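4.2 Wear on the sheet-metal bins

Of all the furniture in the workshop at Grajales, the bins were the pieces our participants had the most to say about, which surprised us a little when we began the interviews in February. We had gone in expecting to hear about benches and lighting (both come up in Section 5), and instead we spent a good part of almost every conversation on the gray metal bins where the colored bars are kept between sorting and assembly. Consuelo Cuadros, who had worked with them longer than anyone else we spoke to, told us quite cheerfully that she could tell one bin from another by its scratches, the way other people know their own coffee mug.

We took her at her word and looked at the bins more closely. The paint does not wear evenly. On the bin in Figure 4 the lower half of the back wall has lost its finish in a long, ragged patch, while the wall higher up is streaked with thin vertical scratches and otherwise still light gray. The empty bin right behind it, whose tall rear panel we could compare directly, shows little more than small scuffs. We think the height of the worn patch is worth dwelling on for a moment – it sits where a bar lying flat against the wall would rub, and bars do like to end up there.
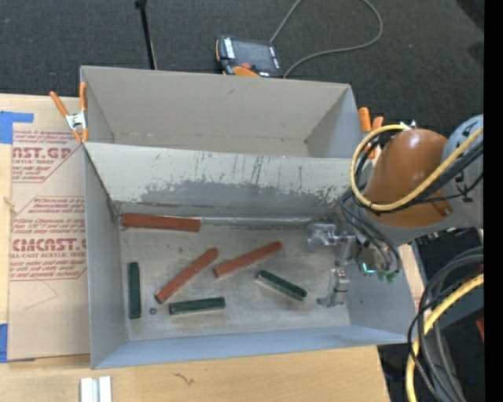 Figure 4. Storage bin with three reddish-brown and three dark green bars on the floor, and an empty bin behind it.

Participants had their own explanations, and we have tried to give them a fair hearing. Gerrit Magagula put the damage down to filling. In his account, people tip the bars in from a carton when they are in a hurry, and the bars slide until the back wall stops them. Jhonatan Sotelo thought that emptying was the greater culprit. A bar that has settled along the foot of a wall is hard to get hold of, he said, and so it gets dragged up the metal a little way before it comes free. Both men were describing the same bins and very likely both are right, though the vertical streaks seem to us to fit the second story somewhat better than the first.

The way the bars come to rest matters here too. They hardly ever lie side by side unless somebody has taken the trouble to arrange them. In the figure one red bar is pressed near the base of the back wall and a green one stands nearly parallel to the left wall, while the others lie at various slants across the floor. Small hardware also finds its way in among them; there is a tiny, dark, round piece, rather like a nut, near the tip of one of the red bars. Several participants mentioned such strays with a sigh, and Consuelo Cuadros kept a jam jar on her bench for the ones she fished out.

We asked everyone whether they would rather have the two colors stored apart. The answers were mixed, and warmer in tone than we had expected for such a dry question. Those who built the Resta frames, where both colors go into the same piece, liked having everything within one reach and did not want a second bin to lean over. Those on the Mirkska order used only the green bars and found the red ones a nuisance, particularly late in the afternoon, when the light falls off and the two colors are harder to tell apart at a glance.

A loose liner was tried for a while with 10 of the bins, and we return to it in Section 6. For now it is enough to say that the liner spared the paint but tended to creep up at the corners, and that bars worked their way underneath it.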